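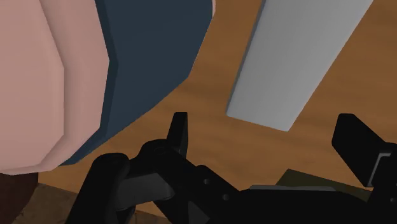
No. 28

May 27, 2023

Carmela has talked me into the sleep tea. It's the Lekon one, in the tin, and you're supposed to drink it an hour before bed for 14 nights before you're allowed an opinion. I have an opinion after 3. It tastes like a lawn.

She swears by it. She also swore by the magnesium spray and the pillow with the hole in it, and I slept exactly as badly through both. When I asked what was in the tea that made it work, she said "it's the blend." Fine. I read the tin. Chamomile, lemon balm, something called a proprietary botanical. I could buy the first two at the grocery store for a quarter of the price.

Last night: in bed at eleven, awake at two, awake again at four with the birds. Wrote it down like the leaflet says. The leaflet also says to give up coffee after noon, keep the bedroom cool and put the phone in another room, and if a person did all that I don't see how anyone could tell what the tea was doing. I said so to Donal at lunch. He said maybe that was the point, and that I should stop reading leaflets.

I did move the phone. I'll admit the four o'clock stretch was shorter than usual, but I'd also carried boxes up from the basement for Fathima all afternoon and my legs were finished.

Still need to call Torben back about the gutter. He quoted me for 7 yards of it and I'd like to know where he thinks the other side of the house went. Also return Fathima's hand truck.

Kettle's on. Night 4. I put honey in it this time, which the leaflet says not to do.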